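Search this site Search Go

Slow Flowers

There is a certain kind of person who believes a machine learns the way a sponge gets wet. You put it near the material and wait. I used to be this person. Then I spent a winter gathering examples for a pair of robot arms, and I have come to think of the job as closer to teaching table manners to someone else's children, with fake flowers.

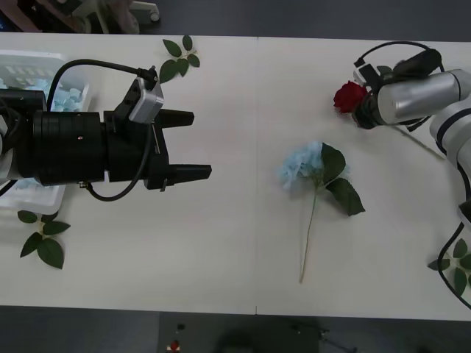 By Birdie Ferreira

The task sounds like nothing. Flowers go in a basket. Each time an operator steers the arms through it, the motion is saved, and that is one example. Our set for the Hamivura project stood at 1,265 of them when I last looked in December, and I would like to make an unpopular case: most people who gather this stuff are gathering too much of it, too neatly.

Everyone wants the big number. The big number goes on the slide. Yet a learner fed the same rose, laid at the same angle, picked up by the same confident hand, learns that roses live at that angle. Move the stem a little and it reaches, with great poise, for the spot where the rose ought to have been. I have watched this happen and felt embarrassed for both of us.

So I am for mess. I am for leaves strewn on the table that have nothing to do with the job, and for stems put down by a person who isn't thinking very hard. Ruby-Lee Tapsell, who trained me, used to turn her head away when she set out the next round, on the theory that a person trying to be random is the least random thing in the building. Her layouts were ugly and I'd take 100 of them over a thousand of mine. 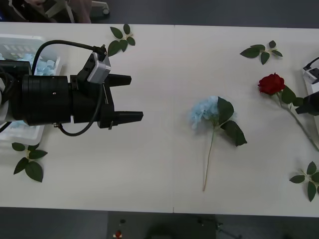

I am also for keeping the clumsy ones. The usual habit is to throw out any attempt where the operator hesitates, backs off and tries the stem again. I understand it. Fumbles are slow to watch and they make the average look bad. But a machine that has only seen success has no idea what to do on the day it gets a poor grip, and it will get a poor grip, probably in front of a visitor. Show it a person recovering. Show it several people recovering, some of them left-handed and one of them hungry.

The objection I hear most, usually from the Jarenham end of the building, is that mess costs money. It does. A careful shift of mine might give 90 examples worth saving, and a sloppy shift of identical ones could beat that before lunch. My answer is that we pay either way. You can pay an operator now to do it crooked, or pay an engineer in spring to find out why the thing only works on one table. I know which of those two gets the better chair.

There's a further complaint, which is that this is dull work and should be handed to whoever is cheapest. Dull, fine. I have dreamed about hydrangeas, and they weren't good dreams. Still, the person at the controls is deciding what the machine will take to be normal, stem by stem, and I'd want that person rested and paid properly, with permission to stop at seven hours. At Coltovbridge they rotate operators for that reason and I have been trying to get us to copy them ever since I heard.

Meanwhile I'm back at the table tomorrow, putting flowers down badly on purpose. Ruby-Lee says I'm still too tidy.

Get new essays by email. Enter your address Subscribe
We use cookies to remember your preferences. Accept Manage settings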